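Notes for week 4: what a demonstration is worth

Read these before the practical. They follow on from last week's notes on joysticks and leader arms, and assume you have done the Hegarty exercise.

## Two ways in

You can show a robot a job from a distance, by driving it, or by hand, by doing the job yourself with a tool that has the same fingers as the robot. The second way has become popular. It's quick, it's cheap, and people who have never touched a robot can be useful within the hour. I accept all three claims. I'm less sure about the fourth, usually slipped in at the end, that the data are just as good.

When you drive a robot you feel its limits, or at least you see them. The arm won't reach, the elbow gets stuck, the grip slips and you have to come at it again. All of that goes into the record. With a tool in your hand you have a human wrist and a human shoulder behind the fingers, and you'll lean over a bed to get at something without a thought. Whether the robot can follow is a question you've put off.

## Tidying as a test case

Tidying up is a favourite task in this field, and the papers make it sound easy. Consider what has to be decided before anything is picked up. A sock goes in one place and a sweet wrapper in another, and the sweet wrapper may look far more interesting than the sock. A tissue squashes to nothing. Clear plastic is hard for a camera at the best of times. Then there is the surface: a printed cloud isn't an object, and a crumb is, though perhaps not one worth the trip.
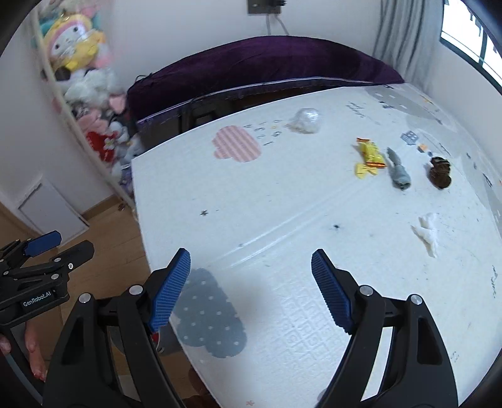 Océane Kennedy objects that I'm asking too much of a single recording. Her view is that no one demonstration has to settle what counts as rubbish, because the next person will do it a little differently and the differences are where the learning is. She would sooner have 87 untidy recordings from several homes than 30 perfect ones from a lab bench.

She may be right about the homes. I'd still want to know what the several people were told. If one of them throws socks in with the wrappers, that's variety of a kind, and I don't want it.

## The Desmont figures

You were given the Desmont handout in March. Look again at the second table. It reports 42 successes and doesn't say who judged them, or whether a sock dropped beside the basket was let through. Tarun Rana wrote to ask and was sent the same table in a larger font.

Sirnelau is better on this point, though its tasks are so simple (one block, one bowl) that I wouldn't lean on it.

## Working with both hands

Most of you will want to use 2 grippers. Ask yourself first what the other one is for. In the Jaken recordings the left hand mostly hovers, and a robot trained on them will learn to hover. Hold the corner of a cloth with it, or steady a bag, or put it down.

## For the practical

- Write your sorting rule before you start. One sentence.
- Don't clean up failed grasps. Mark them and leave them in.
- Swap with your partner halfway and don't discuss technique.
- Note any reach that made you bend or stretch.

Bring the notes with you, on paper please. We'll try to replay the bending ones on the arm first.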